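GenRobot.AI gripper kit review: progress report
Prepared by Hsiu-ying Tsang for Wai-kit Sin
22/01/2019

1. Where we are

We are past the halfway point of the trial and I am really pleased with how it is going! The kit came out of its cases in good order, and Tsung-han Hung had both hand-held units paired and logging before lunch on the first day. Our target is 300 usable recordings from home kitchens, and the Prisow household has already given us 60 of them.

2. Utensil sorting

Sorting chopsticks and spoons into a holder is the task we had the most doubts about. Thin sticks are hard for wide finger pads, and a shiny patterned tablecloth is a tougher backdrop than our plain bench in Magyar. Hui-mei Lai has become very good at it – she opens the jaws wide, comes in low and takes one stick at a time.

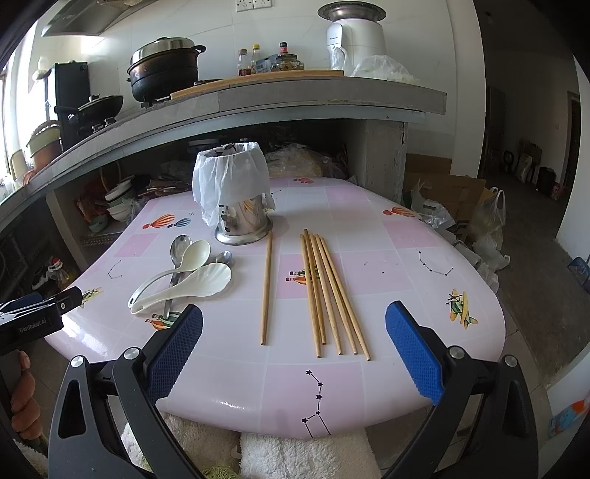
3. What we like

The textured pads grip well on both wood and smooth spoon handles. New people need 10 minutes of practice, and most of them are smiling by the end of it.

4. What still needs work

Chopsticks that lie across each other often come up in pairs, and we have to redo the take. The wrist also gets tired in long sessions, so we now stop after every 5 recordings. I have asked the Numer support desk about a lighter handle.

5. Next

Tsz-kin Mak starts on the Prokovgate kitchens as soon as the spare pads arrive. We would like to keep the kit until May – please let me know if the rental budget allows it.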